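**Personnel and Procedure: the Interior Department vacancy**

Atieno Muli left the post of Interior Secretary in February, 19 months into the job. Her letter of resignation was two paragraphs long and gave no reason. The chief of staff's office released it at 6:40 p.m., after the evening briefing had ended, so no questions were taken.

The disagreement behind it was already on the record. Muli had told the oversight panel that the residency backlog at the Drerkcombe processing center could not be cleared under the current rules without more hearing officers. The center held 821 open files at the time of her testimony. The chief of staff, Salim Simiyu, wanted the same files closed by summary review, a method the department's own lawyers had advised against in writing. Muli sided with the lawyers. Her request for a meeting on the subject was moved twice and then dropped from the calendar.

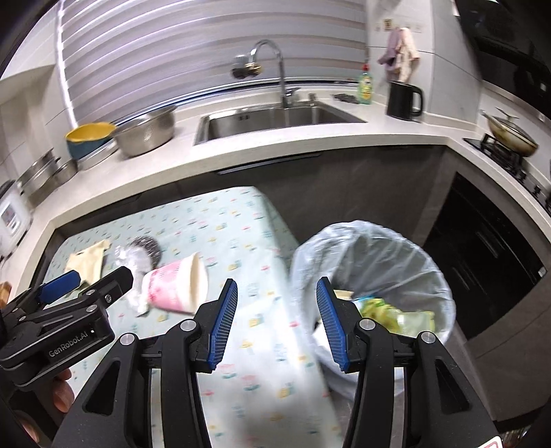 ## Who is in charge now

Deputy Secretary Kiprono Ondieki is serving as acting secretary. The succession order places the deputy first and the undersecretary for management second. An acting secretary may sign routine orders, approve transfers between field offices and represent the department before the panel. He may not issue a final rule that changes eligibility standards. Any such rule signed during an acting term can be challenged on that ground alone.

This limit matters for the summary review plan. If the plan is written as internal guidance, Ondieki can sign it. If it is written as a rule, it has to wait for a confirmed secretary. A draft sent to field offices calls itself guidance, but section 2 changes the burden of proof for applicants with incomplete travel records. Three former department lawyers we spoke to read that section as a rule change. The department's press office said the draft is under review and declined to discuss its wording.

## The nomination

The name most often heard is Kerubo Shirima, who ran the Goltow field office before moving to the budget side. She is known to the panel and has testified there on staffing. Her 137-page audit of hearing schedules is still the standard reference on the backlog, and it supports Muli's position more than Simiyu's. It found that most delays came from rescheduled hearings and unfilled officer posts, with a smaller share caused by missing documents.

Brian Simiyu, the panel's ranking member and no relation to the chief of staff, has said he will ask any nominee to state in writing whether summary review is lawful under the present statute.
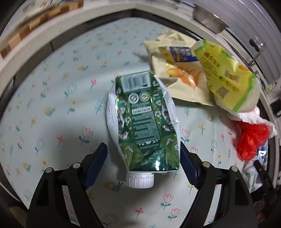 He has also asked for the lawyers' memo, which the department has so far treated as privileged. The panel can vote to compel its release. It needs a simple majority to do so, and two members of the governing party have said they are undecided. Both represent districts with large processing centers, and both have complained about the time their constituents wait for a hearing date.

A nomination has to be sent within the period set by the vacancies statute. After that the acting title lapses and only the president can perform duties reserved to the secretary. The department reached that point once before, when the post was left open over a summer recess, and the transfer orders signed in the gap had to be ratified one by one.

Until a name is sent, the Drerkcombe center is working under the existing manual. Hearing notices already mailed remain valid. Applicants who received a notice should attend at the stated time and bring the original letter, as the center is not accepting copies at the intake desk.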